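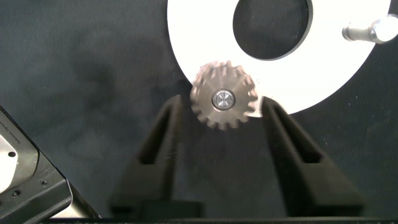 One pool manager who had the Plalleck fitted over winter wrote to us that her lifeguards now argue less about who is watching the deep end, and that the alarm went off in their wristbands before anyone had blown a whistle. We love getting mail like that!

The Plalleck is a poolside drowning alert for school and community pools. Each swimmer wears a soft silicone band, and if a band stays under for longer than the time you've set (20 seconds out of the box, adjustable up to 40), every staff wristband buzzes and the deck siren sounds. It works in indoor and outdoor pools, salt or chlorine, and it copes happily with a full class of splashing seven-year-olds.

The base kit comes with 2 deck receivers, a siren, a charging tray and 40 swimmer bands in four colours.

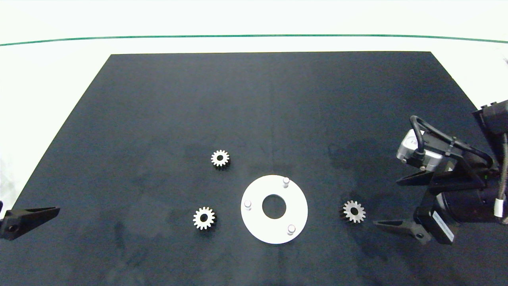 Bigger centres usually go for the Sernari kit, which runs up to 121 bands at once and adds a wall display for the office. Both kits talk to the Grelano gate latch, so you'll know if someone has wandered in after closing - a lovely bit of gear in its own right.

Please keep your usual lifeguards and supervision ratios. The alert is a second set of eyes and doesn't replace anyone on deck.

Installation and staff training are handled by Babić Pool Safety. Spare bands are sold in packs of 20. Ask for the grey ones if your kids keep fighting over the purple.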